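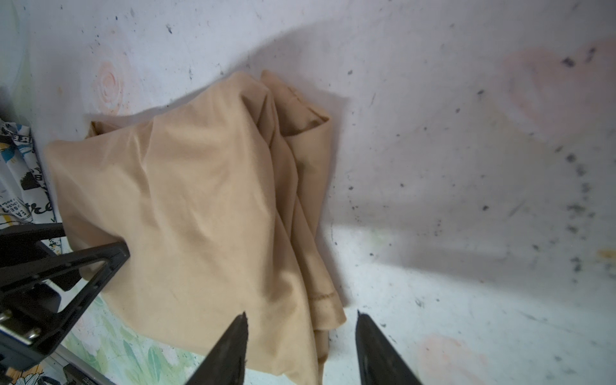 Crumpled beige cloth with soft diagonal wrinkles and a stitched hem.

Wrinkle (textiles)

A wrinkle is an unplanned fold or ridge in a piece of cloth that stays in place after the force that made it has gone. A crease is much the same thing made on purpose, such as the line down the front of a pair of dress pants, although many people use the two words as if they meant the same. Wrinkles turn up in nearly every woven fabric and in a good many knitted ones, and the long effort to remove them, prevent them or put them to good use has shaped household tools, factory chemistry and fashion for centuries.

Contents
1 Causes
2 Behavior of different fibers
3 Effect of weave and yarn
4 Removal
5 Wrinkle-resistant finishes
6 Testing
7 Wrinkles as decoration
8 The Clurkcombe collection
9 See also

Causes

Bend a strip of cloth and the outside of the bend has to stretch while the inside is squeezed. The yarns shift a little against one another, the fibers inside the yarns slide too, and each fiber takes a tiny share of the strain. When the cloth is let go, the fibers try to spring back. Friction between the yarns holds some of them where they are, and changes inside the fibers hold others. Whatever fails to spring back is the wrinkle.

In plant fibers such as cotton and linen the story gets wonderfully small. These fibers are made of cellulose, a long chain molecule, and neighboring chains cling together through weak links called hydrogen bonds. Bending breaks some of the links, and new ones form with the chains in their shifted position. Water speeds this up enormously. It works its way between the chains, loosens the old links and lets the chains move, and as the water leaves, fresh links lock in whatever shape the cloth has at that moment. A shirt that dries in a ball keeps the shape of the ball. The same shirt dried on a hanger comes out far smoother, with exactly the same chemistry at work!

Heat, pressure and time all add to the effect. A linen jacket worn through a damp afternoon picks up deep folds at the elbow and across the lap, where the cloth is warm, slightly moist and pressed hard.

Behavior of different fibers

Linen is the champion wrinkler among common fabrics. Its fibers are stiff, with little stretch, and they recover poorly from a sharp bend. Cotton is close behind. Rayon, which is also cellulose, weakens when wet and can wrinkle badly unless it has been treated.

Wool sits at the other end. Its fibers have a natural crimp, a wavy form that acts like a very long, very soft spring, and the protein chains inside them are coiled and cross-linked. A wool suit hung overnight in a steamy bathroom will often lose most of its travel wrinkles with no other help. Silk falls somewhere in the middle; it recovers fairly well when dry but can hold a mark after being folded for a long time.

Polyester and nylon resist wrinkling in ordinary wear. They take up little water, and they stay springy as long as they're kept cool. Let them get hot enough, though, and their structure softens. A fold made then and cooled in place can be extremely hard to get out, which explains the stubborn lines in polyester clothes left to cool in a packed dryer.

Effect of weave and yarn

Two fabrics of the same fiber can behave very differently. A tight plain weave gives each yarn little room to move, so bending strain goes straight into the fibers and the cloth wrinkles readily. Twills and satins have longer floats (stretches where a yarn passes over several others before going under), and these let the yarns shift and slide back. Knits do better still, as their loops can open and close like small hinges.

Thickness and twist matter as well. Highly twisted yarns, such as those in crepe, are lively and push back against a fold. Color and pattern don't change how much a cloth wrinkles, but they make a huge difference to how much anyone notices. A busy print breaks up the shadows along each ridge, while a plain pale cloth in light from the side shows every one.

Removal

The oldest ways of smoothing cloth used weight and rubbing. Smooth lumps of glass, stone or bone were rubbed over damp linen, and in parts of northern Europe people wound cloth around a wooden roller and pushed it back and forth under a long board. In China, metal pans filled with hot coals were in use many centuries ago. Later came flat irons, usually kept in pairs so that one could heat on the stove while the other was working, and box irons, which held a heated slug or burning charcoal inside.

The electric iron arrived in the late 19th century, and it was a gift to anyone who'd spent summer days beside a hot stove. Thermostats and steam followed in the 20th century and made the job both safer and quicker.

All these tools do the same basic work. Heat and moisture loosen the links that hold the wrinkle, pressure or tension lays the fibers straight, and drying fixes them there. Steamers skip most of the pressure and let the weight of the hanging cloth do the pulling, a method that suits wool and silk very well. Tumble dryers rely on heat and motion, with a cool-down at the end so that synthetic fibers don't set while folded.

Wrinkle-resistant finishes
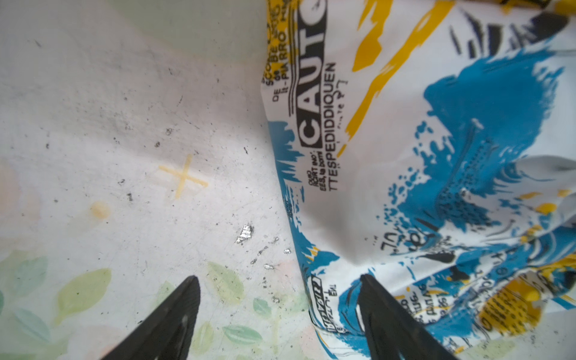
Treated cotton became a major business in the middle of the 20th century. The idea is lovely in its simplicity. If wrinkles come from cellulose chains slipping and then bonding in a new position, tie the chains together with stronger links, called cross-links, and they'll be pulled back to where they began. The cloth is soaked in a solution of the linking agent, squeezed, dried and then cured with heat. When the curing is done after a garment has been sewn and pressed, its pleats and creases are locked in along with its smoothness. This is the approach behind the phrase "permanent press."

There is a cost. Cross-linked cotton is less able to share a load among its chains, so it tears and wears through more easily. Early finishes also released formaldehyde, an irritant, and much later research went into gentler agents and lower doses. Blending cotton with polyester helps in another way, since the polyester carries much of the wear.

The Draston mill took a slower road with its Urkico finish, a low-dose treatment for shirt cotton developed by the textile chemist Fadwa Gaber. Cloth treated this way rests for six hours between soaking and curing, long enough for the solution to spread evenly through the yarns. The result feels softer than a heavily treated cotton, and mill workers were known to pick it out by touch.

Testing

Wrinkle resistance is measured in two main ways. In the first, a small strip is folded, held under a weight and released, and the angle to which it opens is read on a dial. A strip that opened completely would have perfect recovery. In the second, a larger piece is twisted or washed, and trained viewers compare it with a set of standard replicas under fixed lighting.

Temperature and humidity have to be controlled during testing, as a damp day alone can change a cotton sample's result. Deepak Awasthi, who ran the Draston test room, had samples pressed for 60 minutes and then left to recover for another 60 before any reading was taken.

Wrinkles as decoration

Plenty of fabrics are wrinkled on purpose, and some are glorious. Seersucker gets its puckered stripes from weaving slack and tight yarns side by side, and the raised parts hold the cloth away from the skin in hot weather. Plissé has a similar look but is made with a chemical that shrinks the cotton in bands. Crinkled gauze is twisted while wet and dried in a rope. Pleated polyester uses heat setting, and its folds can survive years of washing and packing.

The Clurkcombe collection

The textile museum at Clurkcombe holds a study collection devoted to creased and pleated cloth, begun by the curator Tamunoemi Adebisi with a gift of 14 smoothing stones from Harvey Friesen. It has since grown to include box irons, pleating boards and sample books from the Younis dye works. Visitors in June can try the pleating boards for themselves, with damp cotton supplied.

See also

Crease
Drape (textiles)
Ironing
Pleat
Seersucker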